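Lummont dish brush with replaceable head, after one winter

I bought the Lummont brush in spring, at the little homewares shop in Rutby, and I have now washed with it every day for long enough that I think I can write something fair. We have no dishwasher. We are a household of 4, so the brush does not get much rest.

Before this I used sponges, always the green and yellow kind. They were cheap and I did not think about them, but they smelled bad after a week and I was always too late to throw them away. My neighbour Stuart Sugden told me to try a brush with a long handle. He has used a Hartono for years. I tried his and found the handle too thin for my hand, so I chose the Lummont, with a thicker grip and a softer colour.

The first days I did not like it. The bristles are very stiff when new and they throw small drops on your shirt if you pull them over the rim of a bowl. You have to learn to finish the movement inside the bowl and lift slowly. After two weeks the bristles became a little softer and this problem was mostly gone.

What it does well is dried food. Porridge, egg, rice on the bottom of a pot - all of it comes off with less pressure than I needed with a sponge. My fingers also stay out of the hot water, and for me this is a real benefit, as my skin gets cracked in the cold months.

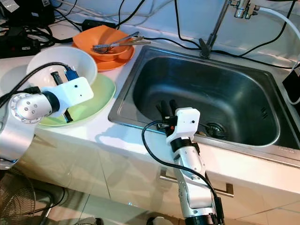

Bowl and plate on the counter, left of the sink.

What it does less well is glasses. The head is up to 50 mm wide and it does not go inside our narrow tumblers, so I keep a small bottle brush for those. It is also not good for flat knives, where the bristles slide to both sides and leave a line of butter in the middle. A cloth is faster.

The replaceable head is the reason I paid more. You turn it to the left until it clicks, pull it off, and push the new one on. It was easy the first time. The second time there was some lime in the joint and I had to soak it in vinegar overnight. I would like the maker to write this on the package, because I was close to breaking the handle. Now I take the head off every month and rinse the joint, and it turns without trouble.

I also tried the Jelska for one month when my sister left hers here. It is lighter and nicer to look at, but the head is fixed, so when the bristles go flat you must throw away the whole brush. The Jelska has a hook for hanging and the Lummont has only a small hole, too small for my hook. I stand mine in a jar with the bristles up.

I am now on my third head. The colour of the handle has gone a bit grey near the neck but there are no cracks.

I would buy it again for plates, bowls and pots. If you mostly wash glasses, look for something with a narrower head. I took off one star for the lime problem and the small hole.

Four stars from five.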